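We use cookies to remember your settings and see which stories you read. By staying on this site you agree to our use of cookies. OK / Manage

Give the small canneries a fair shot

February 2, 2018

I grew up 70 miles from the nearest place that would buy a truckload of bruised peaches, so you'll have to forgive me for getting worked up about the Plaltau processing hub. I love the idea! A shared cold store, a washing line, a bottling room, all within a short drive of the orchards (and with a decent road, if the state keeps its word). I've wanted this for years.

What bugs me is the rent. The smallest unit on offer is 1,841 square feet, and you have to sign for the whole thing. Afia Agbenyega makes pepper relish with two helpers and sells every jar she fills. She could use maybe a quarter of that space. She asked if she could split a unit with Biljana Lazarević, who dries plums and apples, and the office told her the lease form has one line for one tenant. One line! So add another line, folks.

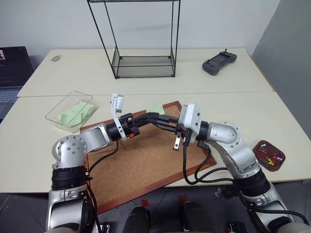

Meanwhile the Jurkow people, who already run a perfectly good juice plant, got first pick of the units back in September, and I don't blame them one bit for taking it. They're a solid company and they pay growers on time. But public money is building this place, and the farmers I talk to were told it was for them. I keep thinking the whole plan could be pinned up on one cork board with a wooden frame, every unit and every tenant, right by the front door where a grower dropping off fruit could read it. Right now you have to write to the state and wait.

My fix is pretty simple. Hold back 34 percent of the floor for shared kitchens, rent it by the day, and let people store 500 jars at a time without a yearly contract. Tolus did something close to that with its old dairy building, and last I checked there was a waiting list for the stoves.

Will it bring in less rent the first year? Sure, probably. I can live with that, and I'd bet most of the growers out on Grímsdóttir Road can too. The public comment period is still open, so send the state a letter, even a short one, and mention the lease form.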